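Pirkthorpe Children's Reading Project
Progress report to the Mernard Fund, autumn term

Dear all at the Mernard Fund,

I promised you a proper letter this time and not just the form, so please put the kettle on. The form is attached as well, with the spending on its second page, but I always feel it leaves out the part you were kind enough to pay for, namely children sitting down with books and not wanting to get up again.

We started back in September with a new set of picture books and early chapter books, 50 titles in all, chosen with the three primary schools in Pirkthorpe. Your grant bought the books themselves, the covering film and labels, and the two sets of shelves that now stand in the old music room at Lashari Road. The shelves came late (the first delivery had the wrong brackets, and the supplier was very good about it) so for a fortnight we lent books out of crates. The children rather liked the crates and a few of them have asked when they are coming back.

Comics and graphic novels have been the great surprise of the term. I will own up to having been doubtful when the teachers asked for so many of them. I was brought up to think of comics as a treat for train journeys, and I had quietly pencilled in more of the traditional stories. Well, I was wrong. Loans since September stand at roughly 800, and the comics are hardly ever on the shelf for more than a day. Several of the Year 4 children who told us in the first week that they didn't read have now finished a whole series and are pestering us for the next one, which isn't out until spring!

The Tuesday reading club has settled at 32 children, more than the room was really meant for, so we have split it into 2 sittings. The younger ones come straight after lunch and the older ones stay on after school. They write short reviews on cards and we pin these up by the door. My favourite so far reads, in full, "It was good but the dog should of been in it more." I have left the spelling alone and so has his teacher, for now.

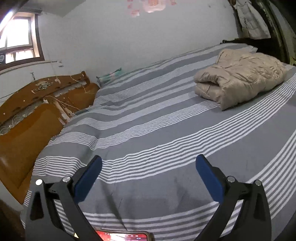 A bed with a gray, white-striped sheet and a folded beige duvet,
a two-armed gripper with blue pads in the foreground

Now for the things that have not gone so well. The bedtime book bags are behind. We meant to have them going home with every Reception child by half-term, and only one school has begun. The bags are sewn and the books are covered – it is the parents' leaflet that has held us up, as we want it in four languages and the last translation needed doing again. I expect to send you a finished copy before the end of term.

The author visit has also moved. We had hoped for November, and it will now be in the new year, paid for from the same budget line with no extra cost to you.

Next term we would like to try Clotunitz, the shared story game that the Lashari Road staff have been making up with their older readers, in the other two schools. It needs very little beyond paper, dice and an adult with some patience. If you are content for us to use the small underspend on shelving for this, a line by email would be plenty.

You would be very welcome at the club any Tuesday. Come for the second sitting if you like a bit of noise.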